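ロボット実習II 配布資料 第6回
手持ちグリッパと遠隔操作による教示

前回の宿題で「直接教示と遠隔操作の違いを述べよ」と書いたところ、かなりの人が「疲れ方が違う」と答えた。減点はしていない。今回はその疲れ方の中身を少し整理する。

1. 用語の確認

直接教示:アームを手でつかんで動かし、関節角を記録する。力の感触は得られるが、自分の腕がカメラに写る。学習後の方策が人間の腕を探し始めたら、だいたいこれが原因である。

遠隔操作:リーダ側の装置を動かし、フォロワ側に追従させる。実習室のDrirkoがこれにあたる。ロボットが実際にできる動作しか記録されないという長所があり、操作者がいらいらするという短所もある。遅延が158ミリ秒あると、人は紙コップひとつ満足に置けない。前期の受講生が身をもって示してくれた。

手持ちグリッパ:ロボット本体を使わず、手先と同じ形の道具を人が持って作業する。実習室ではZulterと呼んでいる。カメラは道具に付いているので、手先から見た映像がそのまま観測になる。本体がいらないため、廊下でも食堂でも自宅でも記録できる。

2. 記録するもの

各時刻について、手先カメラの画像、手先の位置と姿勢、指の開き幅の三つを保存する。位置と姿勢は映像と慣性センサから推定する。ここが崩れると残りの二つがどれほど立派でも使えない。無地の白い机を選んで「きれいに撮れました」と提出する班が毎年あるが、推定器にとっては霧の中を歩かされるのと同じことである。 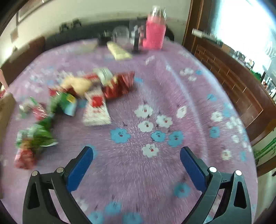 課題の環境を選ぶときは、物体よりも先に背景を見ること。特徴点は模様のあるところに集まる。花柄のテーブルクロスなどは、趣味の問題はさておき、推定器にはごちそうである。ただし布にはしわや折り目が寄るので、作業中にずれると、動かないはずの背景が動いたことになる。クロスの端を押さえておくか、引っ張らない動作に限定する。また、大きな窓が視野に入る向きでは自動露出が引きずられやすい。露出は固定し、カーテンがあれば閉める。

小袋の類は練習台として人気があるが、難度は見た目より高い。包装が光るうえ、重なり合っていると境目がわかりにくく、つかむ位置によって形も変わる。初回は一袋だけ離して置き、慣れてから山にする。いきなり山から始めた班のデータには、途方に暮れて宙を漂う手先がよく写っている。これも忠実に学習される。

3. 動かし方の注意

・手先を速く振らない。画像がぶれた区間では、物体も特徴点も一緒に失われる。
・つかむ直前に一拍置く癖をやめる。人間には慎重さに見えるが、方策には「ここで止まる」という指示に見える。
・開き幅は指の物理的な上限まで使わない。Dumanのハンドは上限付近で応答が鈍い。
・失敗したら、その場でやり直しまで続けて記録する。回復動作は貴重である。ただし舌打ちは音声に残る。
・手首を人間の都合だけで曲げない。Zulterを持った手は自由だが、再生する側のアームには関節限界がある。

最後の項目は毎年守られない。記録したあとに逆運動学を解き、届かない姿勢が一か所でもある試行は除外する。昨年度は2000試行のうち390試行がここで消えた。多くは、机の向こう側の物を背伸びして取りにいったものである。熱意は評価したいが、アームに背伸びの機能はない。

4. 遠隔操作との使い分け

接触力が効く作業(差し込み、拭き取り)はDrirkoで、広い範囲で多様な物を扱う作業はZulterで集めるのが目安である。両方を混ぜて学習させてもよいが、動作の速さがまるで違うので時間軸をそろえる必要がある。そろえずに混ぜると、妙に急いだり考え込んだりするロボットができる。発表会では受けるが、成績には結びつかない。

混合の比率について決まった正解はない。Irnthorpeの実習用スクリプトでは比率を引数で指定できるので、少なくとも2通りは試すこと。「初期値のままにした」は考察に含めない。

5. 課題

(1) 班ごとに作業をひとつ決め、Zulterで記録する。場所は実習室の外とする。
(2) 位置推定が途切れた区間を探し、画像と見比べて原因を書く。「調子が悪かった」は原因ではない。
(3) 同じ作業をDrirkoでも記録し、一試行の所要時間と、指が物体に触れるまでの手先の軌跡を比較する。
(4) 除外した試行の一覧を付ける。空欄の一覧が提出された場合、こちらで逆運動学を解き直す。

グリッパのパッドは消耗品なので、表面が剥がれてきたら棚の交換品を使い、記録用紙に交換した試行番号を残すこと。パッドが変わると見た目も摩擦も変わる。充電器は元の場所に戻す。

次回は記録データの切り出しと同期を扱う。ノートPCを持参し、空き容量を確保しておくこと。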